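Povska Hardware Boards > Desktop Repair > Socket and CPU

Thread: Reseating a CPU in an older green-board tower – order of work

nirine_bench
Posts: 205
28/11/2023

I'm reworking my written procedure for CPU removal and refit on the office towers we refurbish. Grey sheet-metal case, green board, lever-type retention on the socket. Current draft:

1. Disconnect mains, hold the power button for five seconds.
2. Lay the case on its side. Unplug the four-pin fan lead at the header.
3. Remove the cooler. Slacken the screws diagonally, a bit at a time.
4. Remove all memory.
5. Release the lever, open the retention bracket, lift the CPU straight up by its edges.
6. Clean the heat spreader with isopropyl on a lint-free wipe.
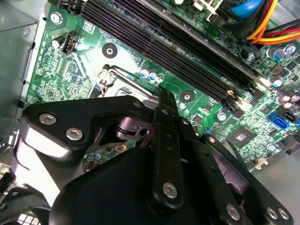 Step 4 is the one I keep going back and forth on. Pulling the memory costs very little time and gives clear access to the socket from that side. It also means one more thing to reseat, and a badly seated module gives you the same dead screen as a badly seated CPU. My apprentice wants it deleted. Opinions?

palsolder
Posts: 109

Delete it. The slots on most of these boards are far enough from the lever that the modules don't interfere. Every connector you disturb is a connector you have to verify afterwards. I've had more callbacks from half-latched memory than from anything done at the socket.

previer_tech
Posts: 60

Disagree with palsolder. With modules fitted, your knuckles are against them when you bring the lever up, and the lever is under load. If it slips you hit the edge of a module. Empty slots with the latches open are much more forgiving. I'd keep step 4 and add a step to label the modules by slot.

Also look at the capacitors beside the socket before you go near the lever. Domed tops or residue at the base and the board goes in the scrap bin at our shop, no further labour spent.

nirine_bench

Labelling is reasonable. I'll add it. Capacitor check goes in before step 3.

palsolder

Labelling matched modules is busywork. Fine for mixed sizes.

What are you using to lift the CPU? The draft says by the edges, which is correct, but it says nothing about the tilt on the way out. On a pin-type package any rotation before the pins clear will bend a row. On a contact-type package the pins are in the socket and the damage is worse, and harder to see.

nirine_bench

Fingers, nitrile gloves. Vertical until clear, then tilt to inspect. I hold by two opposite edges of the substrate and keep off the underside.

previer_tech

Same grip as ours. The heat spreader is flat and will take handling, the underside won't. For refit we line up the corner mark, lower it level and let it sit under its own weight. No pressing. If it rocks, lift it off and look again with a lamp from the side. 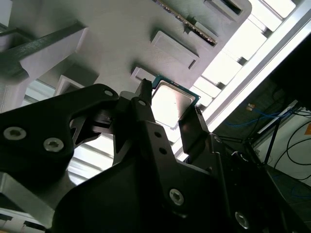
Page 1 of 2

previer_tech (continued)

One more for the draft: specify where the CPU goes between steps 5 and 6. We use an anti-static tray with a lid. People put them down on foam, or on the cooler, and then the underside picks up paste. Paste in a contact-type socket is a long afternoon with a soft brush.

palsolder

Agreed on the tray. Still against step 4.

nirine_bench

Revised: capacitor check added, tray specified, "vertical until clear" added to the lift. Step 4 now reads "remove memory if it obstructs the lever – label by slot where modules differ". That probably satisfies neither of you.

previer_tech

It doesn't, but I'd sign it. Put the paste quantity in as well. The draft stops at cleaning.

nirine_bench

Refit is a separate sheet. Nearly all of it was written in October and I'll post it once the torque order for the cooler screws is checked.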